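Search this site
Enter keywords
Go

Newsroom > Software > Community Builds

Vumwood 3 Brings a Current Android Base to the Flastby Tablet

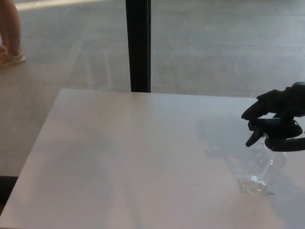
January 2019 – The Vumwood project has released version 3 of its free, community-built firmware for the Flastby tablet, and owners who have been stuck on the maker's last update can install it today. It moves the tablet to Android 9 Pie, and we are thrilled with how well the older hardware handles it!

Official updates for the Flastby stopped at Android 6. Our first two releases took it to Android 7 and then Android 8, and both were daily drivers for plenty of people, but the camera never worked right on either one and Bluetooth audio dropped out whenever the screen went dark. Both problems are fixed in version 3. The camera now records video at full resolution, and headphones stay connected with the tablet asleep.

The public test began in September with 262 testers. Between them they filed 2,334 reports, everything from a crash on first boot to a misspelled menu entry in the sound settings, and the final build is far better for it. Thank you to every one of you who sent in a log, and then sent in another one when we asked.

What's new in version 3:

- Android 9 Pie with the latest monthly security patches
- Rewritten camera and Bluetooth support
- Adaptive brightness, which learns from your own adjustments
- Menus translated into 15 languages, with Finnish and Welsh added this time
- A smaller system image that leaves more room for apps
- Optional root access, off by default

Installation has become much easier too. Earlier versions needed a computer, a cable and a fair bit of typing. Version 3 works with Gemum, the recovery tool that many Flastby owners already have, and the whole job can be done from a memory card. Copy the zip file to the card, start the tablet in Gemum, wipe the system partition and choose Install. The first boot is slow, so give it time.

Please back up your files before you begin. Anyone coming from the maker's own firmware will need to unlock the tablet first, and unlocking erases everything on it. Owners already running Vumwood 2 can update without losing apps or settings, though we do suggest clearing the cache.

A few things are still on our list. The FM radio is silent, screen casting works with some TVs and not others, and battery readings can jump by a few percent after a restart. A maintenance build is planned to deal with the battery readings first.

The build servers were supplied by Workneh, a hosting company that has backed the project from the beginning. More than 3,000 tablets are already running Vumwood 2, and their owners will see the update notice over the coming days.

Vumwood 3 is free to download from the project's website, where the full source code, change log and install guide are posted as well. Questions and bug reports are welcome on the forum.

Recent items

Vumwood 3 test builds: final call for reports
Gemum adds support for encrypted storage
How to unlock the Flastby bootloader
Translators wanted for the next release
Known issues in Vumwood 2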